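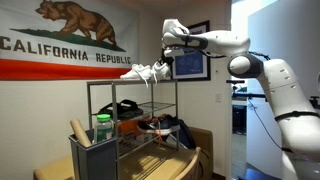

About Codia

Home
What we do
Open house
About
Contact

We teach robot arms to put shoes away

We could have written "we are reimagining the home" up there. An earlier version of this page did say that, and a woman who came to our November open house read it off her phone, out loud, while the arm was trying to pick up a sneaker by its tongue. We changed the page the same evening.

Codia is a small company. We write the software that lets a robot arm handle the things people leave lying around their homes, and for now that mostly means shoes. Shoes are harder than they look. A mug has a handle and keeps its shape. A sneaker is floppy at the top, stiff at the bottom, comes with strings attached, and looks like a completely different object when you turn it over. Slides are easier, until one of them is upside down. Boots we are not ready to discuss.

How we got here

Kibet Sang and Marwa Hajji started Codia after working together on warehouse machines, the kind that move one size of box from one belt to another and do it very well. Kibet wanted to work on something messier. Marwa wanted to work on something she could explain to her parents. They wrote the first version of our grasping software, which we call Vaseck, at Marwa's kitchen table, and the first thing it ever picked up was a dish sponge. It then would not let go of the sponge. Release was added in the second version.

Wycliffe Mohamedi joined to run the hardware, and Brian Kaijage came on a few months later to look after the practice data and, as it worked out, the open houses. Gunārs Ozoliņš does our calibration work and writes the test reports. If you have read one of the reports, you know his style. The shortest said "Dropped it" and was signed and filed like the rest.

Why we work in a room with furniture in it

When we looked for space, we were shown some very nice labs. They had white floors and good light and nothing in them. We took a place with armchairs instead. Our arm practices around the sort of stuff people own, with laces that hang down and bottles sticking out of the trash, and if the software gets confused by a backpack we would like to find out before a customer does.

It also makes for a more comfortable open house. Visitors sit down. Some of them have dozed off, and we choose to blame the upholstery.

About the open house

We open the doors once a month, from 4 to 7 p.m., and anybody can come. You don't need to work in robotics. Most of our visitors don't, and they ask better questions. People from the field want to know about our control loop. Everybody else wants to know what happens if the cat gets on the shelf. (The arm stops. It is supposed to stop, and we test that before every visit, with a stuffed cat and a fair amount of shouting.)

What you'll see depends a bit on the week. The usual plan goes like this:

4:00 — Doors. Coffee. Kibet gives a talk that is listed as ten minutes long.
4:30 — Kibet finishes the talk.
4:35 — The shoe run. The arm works at the rack, picking shoes up and putting them back down, with Vaseck making the decisions and Wycliffe standing next to the stop button.
5:15 — Visitors' shoes. You may offer up your own. Please see the note below.
6:00 — Questions, and a turn at moving the arm by hand if you'd like one.
7:00 — We turn things off and look for everybody's shoes.

A note on lending us your footwear. The gripper has two fingers and we keep the grip force low, so damage is unlikely, but "unlikely" is as far as Marwa will let us go in writing. Don't bring anything suede or anything you were married in. We once had a visitor hand over one half of a pair and go home in the other half, and we still have the shoe. It is a left, size nine. Write to us.

How the November one went

We said we would report on these honestly, so we will.

The November open house was the biggest we've held, and it began with the arm doing nothing at all. A setting had been left over from that morning's tests, and Vaseck was patiently waiting for a shelf that was in another room. Gunārs found the problem in four minutes, which felt longer with people watching. After that the shoe run went well. The sneakers went back up, mostly straight. One slide was placed heel first, and a boy in the front row told us it was wrong. He was right, and he told us again at the end in case we had forgotten.

The visitors' shoes were more of a mixed bag. Plain sneakers were fine. A clog was fine. A pair of sandals with long ankle ties beat us completely: the fingers closed on a tie, lifted it, and held it up for everyone to admire while the sandal stayed where it was. Brian saved the recording, and the ankle tie is now part of our regular practice set. That's really what these visits are for, from our side. You get coffee and a look at a robot, and we get your strange shoes.

Some numbers, as people ask

Vaseck has been trained on 3,000 recorded pickups made at our place. Each one was started, watched and labeled by one of us, and the labels include "good," "good but ugly," and "no."

Of those, 1,338 involve laces. We did not plan to become a company that thinks about laces this much.

A shoe heavier than 500 grams goes on a separate list and gets handled more slowly. A surprising share of running shoes come in under that. Work boots do not.

Our longest unattended run to date is 400 pickups without a person stepping in. The one after that went under the armchair.

Who we work with

Our first customer is Flisutby, a company that runs furnished short-stay apartments and spends a lot of its day resetting entryways between guests. They visited us before they signed anything. Their operations people sat through Kibet's talk, watched the arm for most of an afternoon, and then asked whether it could also do umbrellas. It could not. They signed anyway, for shoes, and umbrellas are on the list.

We also build and sell Fawzy, a practice kit for schools and hobby groups. It has a set of soft test objects, a smaller copy of our software, and a booklet that Marwa wrote and that teachers say is the useful part. If your class is coming to an open house, we'll have a Fawzy set up on the table so that students can have a go themselves instead of watching us have one.

What we don't do

We don't make the arms. We buy them, and the people who build them are very good at it. We don't make anything that walks, talks, or has a face. Visitors do ask about the face. We tried a pair of stick-on eyes for one open house, and people apologized to the arm when they got in its way, so the eyes came off.

We don't sell to homes yet either. The price isn't sensible, the setup takes Gunārs most of a day, and you would have to like Gunārs being in your hallway. (We do, but we're used to him.) We'll say so here when that changes.

Coming to see us

The open house is free. Put your name down through the contact page so that we can get the coffee right. School groups and people who need step-free access should mention it when they write, and Brian will call you back to sort out the details. Children are welcome and should stay behind the tape while the arm is moving. So should adults, who are worse at it.

Photos are fine. Video is fine too, including of the mistakes, though we'd take it kindly if you filmed one of the good ones as well.

If you can't make the visit but own a shoe that you feel would give us trouble, send a description to the same address. We keep a list, and Wycliffe reads every one. At the moment the top entry is a roller skate.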